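Bench Notes: putting the chip back in

Deolinda Baptista's refurb table at Sampaio has sent out 153 desktops so far, and my favorite part of the whole job is still the processor. It's such a small square for something that runs everything! Get the side off, lay the case flat, and there's the board waiting for you. 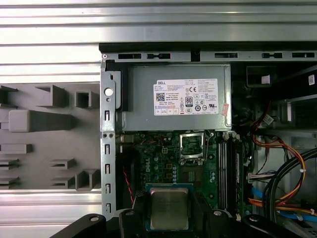
Dell desktop, side off, with a processor just above the board.

Before you go near the socket, look at the wiring. Power leads love to droop over a board, and a minute spent tucking them back is well worth it.

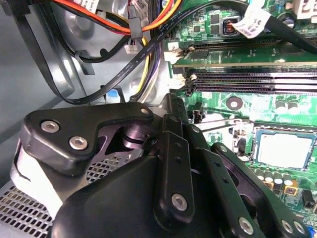

Rui Matos wrote in to say he ties his leads back with soft string, and that he wishes he'd started years ago.

Great tip, Rui. Next, swing the load plate wide open and hold the chip by its edges, good and level. Match the corner marks before you lower it (no pushing, please!).

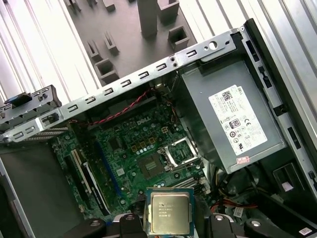
Intel processor over the open socket.

I love this bit. Straight down, let go, check all four sides.
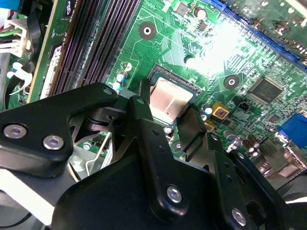

Then comes the plate, the lever, fresh paste and the cooler. We have 18 more cases on the shelf, so come and try one.

Recent items
Sorting the screw drawer
Memory sticks: which slot first?
Okerby swap day report
Cleaning a dusty fan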